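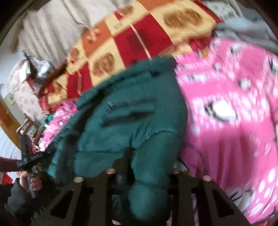 La doudoune entre les deux doigts de la pince

Ulik avance ! Publié le 20/10/2021

Je vous avais laissés en plan au moment où je jurais contre un ressort, alors je reprends. Le ressort, c'est réglé, il était monté à l'envers (oui, trois soirées, n'en parlons plus). Et du coup la pince se tient en main, elle s'ouvre, elle se ferme, elle revient toute seule quand on lâche la gâchette, et moi je me promène dans l'appartement en attrapant tout ce qui traîne. Le linge surtout. J'ai une passion nouvelle pour le linge !

Pour ceux qui arrivent : Ulik, c'est le nom de tout le projet, le petit bras qui vit sur mon établi et la pince à main qui va avec. L'idée est de faire les gestes soi-même avec la pince, d'enregistrer, et de donner ensuite tout ça au bras pour qu'il s'en inspire. Il y a des gens bien plus sérieux que moi qui font ça avec de gros moyens, moi j'ai un lit, des couvertures et une doudoune.

Pourquoi la doudoune ? J'ai commencé comme tout le monde par des cubes. Un cube, on le prend, on le pose, on est content pendant dix minutes. Et puis j'ai essayé un torchon et là, catastrophe et bonheur mêlés : ça glisse, ça se plie sous le doigt, on croit tenir une épaisseur et on en tient deux. La doudoune est encore pire, avec ses boudins qui s'écrasent au moment où on serre. Il faut aller chercher le tissu au creux d'une couture, en biais, et serrer un peu plus que ce qu'on croit. J'ai compris plus de choses sur mes propres mains en un après-midi de rangement qu'en plusieurs mois de réglages à l'établi.

Côté mécanique, maintenant, puisque plusieurs d'entre vous me l'ont demandé. Les mâchoires sont deux plaques inclinées, évidées en triangle. Au départ les triangles n'y étaient pas, et l'ensemble pesait tellement lourd que j'avais le poignet en compote le soir. J'ai tout redessiné à l'atelier Flinley, où on m'a laissé la machine pour une soirée entière (merci, merci, merci), et la version actuelle est descendue à 485 grammes poignée comprise. Ça change la vie. En plus on voit à travers, et ça je ne l'avais pas du tout prévu : quand on approche du tissu, on garde un œil sur ce qui se passe derrière la mâchoire. J'aimerais dire que c'était calculé.

Les vis viennent de chez Mladenović, la petite quincaillerie qui vend encore à la pièce. J'y suis allé trois fois dans la même matinée. La première pour prendre des vis, la deuxième pour en prendre des plus longues, la troisième pour racheter celles de la première. Si vous refaites le même montage, prenez 10 millimètres sous tête pour les mâchoires et ne cherchez pas plus loin. Un point de frein-filet moyen, pas le fort, sinon vous ne redémontez plus jamais.

Le coulissement, c'est la partie dont je suis le plus fier. Les deux doigts se rapprochent le long de rails et ils restent symétriques du début à la fin de la course. La première version avait une crémaillère de chaque côté, taillée un peu à la va-vite, et un des doigts arrivait toujours avant l'autre, comme deux personnes qui veulent se serrer la main et se ratent. J'ai remplacé ça par une petite courroie en boucle, un doigt fixé sur chaque brin. Une merveille de simplicité, je l'ouvre et je la referme en regardant des séries. Il reste un soupçon de jeu quand on tord franchement le poignet, je soupçonne un des guides, je verrai.

Et le programme ! Il fait presque 1 000 lignes à présent, dont une bonne partie que je n'ose plus toucher. Il lit l'ouverture de la pince, il la date, il la range à côté des images. Le plus pénible a été de mettre les deux ensemble : les images arrivaient avec un petit retard et le bras, en rejouant, fermait les doigts juste avant d'arriver sur le tissu. Il pinçait l'air avec beaucoup d'assurance. J'ai fini par taper un grand coup sec avec la pince au début de chaque prise, comme un clap de cinéma, et je recale tout là-dessus. Ce n'est pas élégant mais ça marche tellement bien que je vais le garder.

Quelques notes en vrac avant que j'oublie, surtout pour moi :

Bien tirer les manches avant de commencer, une manche coincée dessous fausse toute la prise.
Les tissus à gros motifs se suivent très bien à l'image, les unis sombres beaucoup moins.
Ne pas attraper la tirette de la fermeture. Jamais. Elle se loge entre les doigts et on y passe la soirée.
Aller lentement. Encore plus lentement que ça.

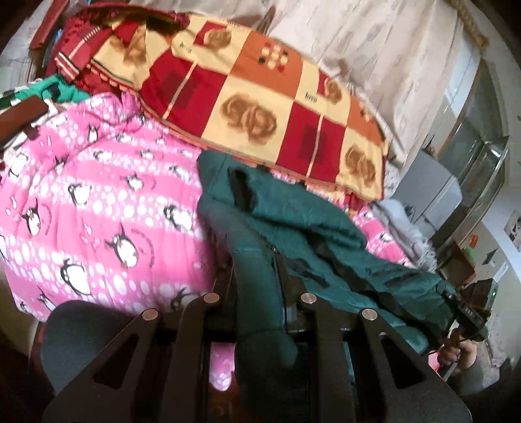 Isauro Becerra m'a écrit qu'à son avis je m'y prenais trop tôt avec les vêtements, et qu'il aurait gardé un seul tissu, toujours le même, posé à plat, tant que le bras ne le prenait pas à coup sûr. D'après lui, on apprend très peu d'un échec quand tout change à la fois, et il me conseille de remettre un feutre épais sur la table et de n'en plus bouger jusqu'en mars.

Il a sûrement raison sur le fond. J'ai d'ailleurs ressorti le feutre, et j'ai tenu deux jours ! Le problème est que je m'ennuie avec le feutre, alors qu'avec un tas de couvertures je ne vois pas passer l'heure, et pour un projet qu'on mène le soir sur son temps libre ça compte aussi. J'ai coupé la poire en deux : feutre en début de séance pour mesurer, et ensuite le grand bazar.

Prochaine étape, les doigts. J'aimerais une surface qui accroche le nylon sans tirer les fils de la laine, ce qui est à peu près demander la lune. Doina Stoyanova m'a parlé d'un silicone très mou qu'on coule soi-même dans un moule imprimé, j'ai commandé un petit pot et je tremble déjà pour la table de la cuisine. J'ai aussi dessiné une poignée un peu plus fine, la mienne est taillée pour ma grosse patte et tous ceux qui l'essaient se plaignent de la gâchette.

Si l'un de vous a déjà coulé des doigts souples, dites-moi ce que vous avez mis comme agent de démoulage, je prends tous les conseils. Les plans de la courroie arrivent dès que j'aurai corrigé les cotes, il y en a une de fausse et je ne sais plus laquelle.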